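The tin that came back

21st February

Back in December I wrote that I was finished with tinned soup, and 148 people wrote in to tell me why I was wrong. Fine. I've been looking at tins again, starting with the plain red and white sort.

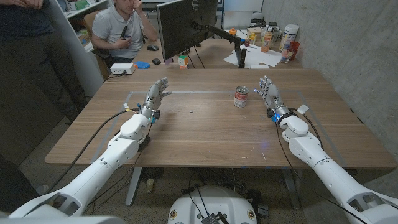
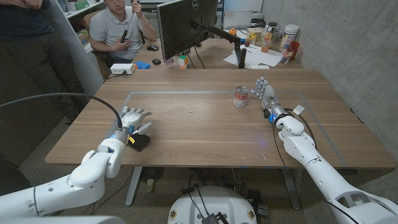 One tin, red at the top and white lower down, metal lid.

I still don't trust the colours. Red and white says canteen, childhood, proper dinner, and none of that is in the ingredients. Kendier charges 162 pence for a tin that Likmont does for less, and I'd struggle to tell you which was which with the labels off – I tried it at home with 2 bowls and got it wrong.

The serving sizes annoy me as well. Who eats half a tin? The other half goes in the fridge under a saucer and gets thrown out.

I'll try the Rebane lentil next, though I'm not expecting much.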